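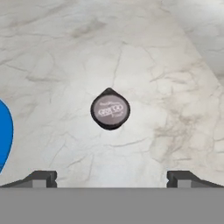 *White marble, gray veins, a warmer patch of tan at right.*

Stone is back. Quarry towns feel it first. In Kurkura, a place of 926 people, the saws start at 6 a.m. and the trucks don't stop till dark.
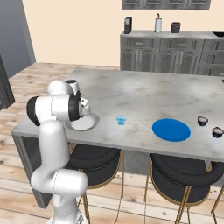

Two years ago the Lozano yard was selling 378 slabs a season – mostly for steps, mostly local. Now it's kitchens. Everybody wants veins. Dealers in Kevum ring up asking for "movement," then send back anything with to much of it.
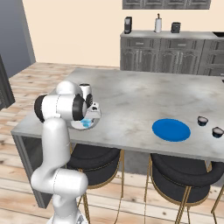 Waste is the other story. Offcuts pile up behind the Dirnumow road, some 1,000 tons by March. Gravel, maybe. Floor tile if the new crusher ever gets hooked up. The town is still wating on the power line.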